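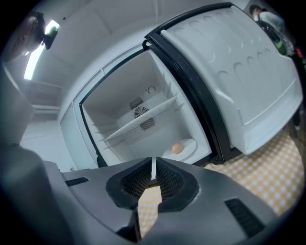

# La nevera de todos

En las oficinas del edificio Laaksonen, en Tulitby, la nevera se vacía una vez al mes. El aviso se cuelga con unos días de antelación y dice siempre lo mismo: lo que no lleve nombre y fecha se tira. Hay quien lo lee y hay quien descubre a la hora de comer que su táper ya no está.

La norma se aprobó hace dos inviernos, después de que un recipiente con lentejas pasara en el estante de arriba desde octubre hasta que empezó a oler. El edificio reúne a varias empresas pequeñas que comparten cocina, sala y gastos, y la nevera es el único mueble que usan todas. También es el que más correos ha generado. La impresora va segunda, a bastante distancia.

El reparto de los costes lo lleva Rallholm, la empresa que gestiona el edificio. El último aparato, un Keltero, costó 987 euros con el transporte y la retirada del viejo. Se eligió entre varios por una razón sencilla: los estantes se pueden colocar a distintas alturas y salen sin tener que forzar la puerta. En el anterior había que abrirla por completo y desplazar el aparato de la pared para sacar el estante de abajo, así que el estante de abajo no se sacaba nunca.

## Vaciar antes de limpiar

Limpiar una nevera a medio llenar lleva más tiempo que vaciarla del todo. Es la primera conclusión a la que llegaron los inquilinos. Durante una temporada se intentó pasar la bayeta alrededor de los botes, moviéndolos de un lado a otro, y el resultado fue una nevera limpia por zonas, con un cerco pegajoso debajo de cada frasco de mermelada.

Ahora se saca todo a la encimera. Lo que tiene dueño va a una bolsa térmica con acumuladores de frío y lo demás se revisa. Los botes de salsa a medias son lo más habitual, seguidos de los yogures y de las mitades de limón. Con los huevos hay más discusión. Llegan sueltos, sin cartón y sin fecha, y casi siempre hay alguien dispuesto a defender que aguantan mucho. La costumbre del edificio es dejarlos en un plato y preguntar antes de tirarlos.

Los estantes se lavan en el fregadero con agua templada y jabón de platos. Si son de cristal y vienen muy fríos, conviene esperar un rato antes de mojarlos con agua caliente, porque pueden rajarse. Las paredes interiores se limpian con un paño húmedo y una cucharada de bicarbonato por cada litro de agua. Los productos perfumados se descartaron pronto: la mantequilla coge el olor y lo conserva durante días.

Las guías laterales son la parte más lenta. En las ranuras se acumulan migas y restos secos de líquido que el paño no alcanza. Un cepillo de dientes viejo sirve, o un bastoncillo de algodón en las esquinas. La goma de la puerta pide el mismo trato – pliegue por pliegue, sin lejía y secándola bien después. Una goma sucia deja de cerrar y el motor trabaja de más. Para comprobarlo se puede usar un papel: se cierra la puerta con él en medio y se tira. Si sale sin resistencia, la goma necesita limpieza o recambio.

## El aire del fondo

En los aparatos con ventilador, el frío sale por las rejillas y circula entre los estantes. Es un detalle que se olvida en cuanto llega la compra. Se empujan las cosas hasta la pared trasera, se tapa una rejilla con un cartón de leche y al día siguiente la lechuga del fondo está helada y el queso de la puerta, blando. La reacción habitual es girar el termostato, con lo que se hiela también lo de en medio.

En el edificio Laaksonen se optó por dejar libre un palmo por detrás. El termómetro, uno de los baratos, está en el estante central y debe marcar 5 grados o algo menos. Si sube, antes de tocar nada se mira si hay algo apoyado contra la rejilla. Con las rejillas basta un pincel seco o una aspiradora con la boquilla fina. No se moja nada de esa zona y el aparato se desenchufa antes de empezar.

También se discutió qué debía ir en cada altura. La solución fue poco ambiciosa. Abajo, lo crudo, bien cerrado. En medio, las comidas del día. Arriba, lo que es común: la leche del café, la mantequilla, algún bote de pepinillos que trajo alguien. La puerta quedó para las bebidas y las salsas, que soportan mejor los cambios de temperatura.

## Una sala para muchas cosas

La nevera no se entiende sin la sala. Los inquilinos la usan para comer, para reunirse y para presentar trabajos, y en los días de más movimiento pasan por ella hasta 40 personas. La comida que sobra de esos actos acaba en el frío. Bandejas de canapés a medias, media tarta, zumo abierto. Al mes siguiente, buena parte de lo que se tira procede de ahí. 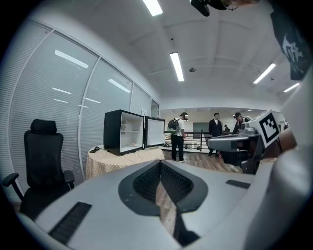
Por eso la limpieza mensual se hace coincidir, cuando se puede, con la preparación de algún acto. Hay gente de todos modos, las luces están encendidas y las persianas bajadas, y una persona más con una bayeta no molesta. El estante central se reserva entonces para lo que vaya a servirse y se vacía esa misma tarde. Si sobra comida, se reparte antes de que la gente se marche. Los recipientes para llevar se guardan en un armario junto al fregadero y no se pide que vuelvan, aunque algunos vuelven.

El cambio tuvo sus detractores. Una de las empresas prefería comprar una segunda nevera, pequeña, solo para reuniones. Se pidió presupuesto y se comparó el gasto con el de reorganizar la cocina entera, con armarios nuevos incluidos, que salía por 4000 euros. No se hizo ni una cosa ni la otra. Se compraron etiquetas, un rotulador atado con una cuerda y un par de cestas de plástico, y con eso se sigue.

Las cestas han funcionado mejor que las etiquetas. Cada empresa tiene la suya y lo que está dentro no se toca. Tienen la ventaja de que se sacan de una vez, como un cajón, y de que un derrame se queda en la cesta. Las etiquetas, en cambio, se despegan con la humedad si se ponen sobre el plástico ya frío. Hay que escribirlas y pegarlas antes de guardar el recipiente, y a la hora del café no todo el mundo tiene paciencia para eso.

## Volver a llenarla

Una vez seca, la nevera se enchufa y se deja cerrada un par de horas antes de meter la comida. Si hay prisa, las bebidas entran primero. Lo delicado espera en la bolsa térmica hasta que el termómetro baja.

El primer día se nota mucho. Los estantes están casi vacíos, se ve la pared del fondo y la gente coloca su comida con cuidado, en línea, con la etiqueta hacia fuera. A mitad de mes hay ya bolsas encima de los recipientes y un bote tumbado. Rallholm propuso pasar a una limpieza cada dos semanas y la idea se votó por correo. Salió que no, por poco.

Lo que sí se aprobó en la misma votación fue vaciar la puerta aparte, cada vez que se cambia la leche. Lleva unos minutos. Los frascos se secan por debajo con papel de cocina y se devuelven al mismo sitio, salvo la mostaza, de la que en la última revisión aparecieron varios tarros abiertos. Se juntaron los que eran de la misma marca y el resto se repartió entre las cestas.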